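Best way to store small stuff in a lidded plastic box without it turning into a junk pile?

Posted by Suvisia

So I finally got one of those smoky gray see-through boxes with a hinged lid, and I'm starting over with my work table. The old system was a shoebox, and everything I owned sank to the bottom of it. I emptied the whole table on Tuesday, wiped it down, and now I can't decide what deserves to go in the box. Phone cases? Sponges? The little flat things I never know where to put?
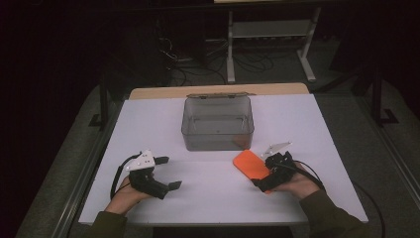
I'd like to leave the lid open while I work and close it at night – is that asking for dust? And do you lay flat things down or stand them on edge? My table is white and shows every crumb, so I want as little sitting out as possible.

Posted by Koltanel

Stand them on edge! I did the lay-it-flat thing for years and you always want whatever is at the bottom. Cut a strip of cardboard as a divider, put the flat stuff on one side and the odd shapes on the other, and stop when it's three-quarters full. Mine lives at the back of the table so the lid has room to tip back and I still have the whole front to work on.

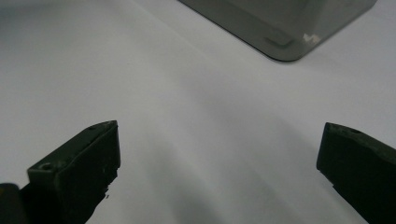 The other thing is to put the box in its spot first and fill it there. I used to load mine on my lap and then carry it over, and everything slid into one corner on the way. Dust is no big deal if you close it at night – I wipe mine with a damp cloth (no paper towels, they scratched my first one) and it still looks fine. Keep sponges out unless they're bone dry, though. I closed the lid on a damp one last January and the smell was something else.

Posted by Domport

just get a drawer. i had 3 of these boxes and they all ended up full of batteries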